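Keeping old servers in service: a conversation with Emilian Sârbu

Prestell runs its regional records system on hardware that most organizations of its size would have replaced by now. Emilian Sârbu, who has managed the server estate at the Nosville office for six years, regards the age of the machines as a planning variable and treats it accordingly. We spoke to him about refurbishment, spare parts, and how a replacement date gets decided.

The estate consists of 436 servers across three sites. The largest is Nosville; the other two are smaller rooms in Arriaga, one of which is used only for backup. When Sârbu took over, the policy was to replace everything at the end of the manufacturer's warranty.

"The warranty period is a commercial figure," he says. "It tells you how long the vendor is willing to carry the risk at a given price. It was being read as an engineering figure, and the budget was built on that reading."

His first step was to collect failure records, which existed but had been kept in three different formats. Combining them took most of a winter. The result was a table of every part replaced, the age of the machine at the time, and the number of hours the service was affected. Fans and power supplies accounted for most entries. Boards and processors appeared rarely, and most board faults were logged within the first year of service.

"After the first year, you have a long flat section," he says. "Our data doesn't reach the end of it for boards. For power supplies it does, and we now change those on a schedule."

Storage is handled separately. Drives are retired by hours in use and by error count, whichever limit is reached first, and are never moved to a second machine. Sârbu considers this the one area where the old policy was too relaxed.

The argument against long service is usually power consumption. Sârbu has run the numbers at each budget round since February of his second year, using metered readings taken at the rack. For lightly loaded machines, the saving from newer hardware did not cover the purchase price within the planning period. For heavily loaded machines it did, and those were replaced.

"People want one answer for the whole room," he says. "The room has at least two populations in it. We put the old machines where they idle and buy new ones for the work that runs all night."

The inventory is kept in Pimix, a parts database the team configured itself. Each board has its own record, with the memory fitted, the firmware version, and the history of every slot. A memory error is logged against both the module and the slot, so that a fault that stays behind when the module moves can be identified. Sârbu says this has prevented a good deal of unnecessary purchasing, although he declines to put a value on it.

Firmware support is the limit he takes most seriously. A machine that no longer receives security updates is moved off any network with outside access within 27 days, regardless of condition. Some are then used for testing. The rest are stripped for parts, with memory and power supplies going to stock and bare boards sent to a recycler under contract.

Asked what he would change, he mentions documentation. Several procedures still depend on the person who wrote them, and the instructions for reseating processors were rewritten only last year, after a technician found that the torque values applied to a model no longer in use. The new version was issued on 31st July and is reviewed whenever a new board type enters stock.

He is also reconsidering how many spares to hold. Nearly a third of the shelf is taken up by parts for models that have already left service.

"Stock feels safe, so it accumulates," he says. "We hold spares for machines we don't own anymore. That should be a query in the database, and at present it's me walking down the aisle with a list." 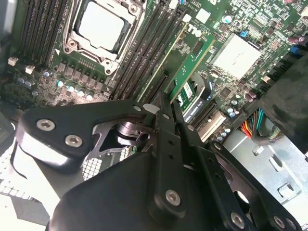
Notes on the figures

Server totals cover all three sites and include machines reserved for testing. Failure records exclude drives, which Prestell reports separately. Power readings are taken at the rack and do not include cooling.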